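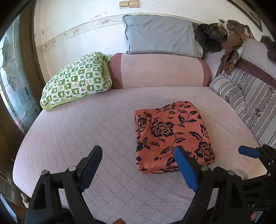

Última modificación: 9 de junio de 2021

Notas para la charla: «Traducir un juego que no pidió ser traducido»

Saludar. Esperar a que funcione el proyector. Si no funciona, contar lo del glosario, que no necesita diapositivas.

Presentarme deprisa. Llevo la parte española del parche de Skullow, un juego de rol por turnos que salió solo en japonés y vendió lo que vendió. El parche se llama Dauda y contiene 435 diálogos, de los cuales 391 los dice el mismo tendero.

Diapositiva del puntero. Cada línea de texto está guardada en una tabla y el juego va a buscarla por su dirección. El español ocupa más que el japonés, así que la tabla se queda pequeña en el primer pueblo. Mi solución inicial fue que los personajes hablaran como telegramas. Aminu Iyamu, que se encarga del código, la describió como «una decisión artística» y reescribió la rutina en una tarde. PAUSA.

Mencionar Brorach, nuestra herramienta de inserción. No enseñarla en directo. Repito: no enseñarla en directo.

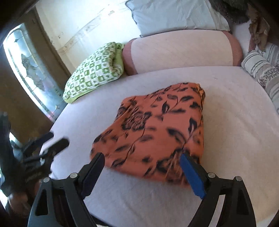

Los menús son otra historia. En la ventana de objetos caben ocho letras por nombre y el inventario de Skullow está lleno de trapos con pretensiones: capas, mantos, velos, sudarios. Una tela naranja doblada encima de una cama es, para cualquiera, una tela; en el juego puede ser «Manto del alba menor», que en ocho letras se queda en «MantoAlb» y suena a marca de yogur. Probamos abreviaturas, iconos y una fuente de ancho variable. Ganó la fuente, que a cambio rompió la pantalla de guardar.

Preguntar a la sala quién ha perdido una partida por un parche. Levantar yo también la mano.

Pruebas. Danjuma Okonkwo jugó la versión completa y mandó 350 avisos, entre ellos uno que decía solamente «no». Seguimos sin saber a qué pantalla se refería. Leer en voz alta los tres mejores, si hay tiempo.

Vodico: es el jefe final, no un patrocinador. Aclararlo, que la última vez hubo confusión.

Cierre: la versión 5 sale en diciembre con la pantalla de guardar arreglada. No decir de qué año. Preguntas.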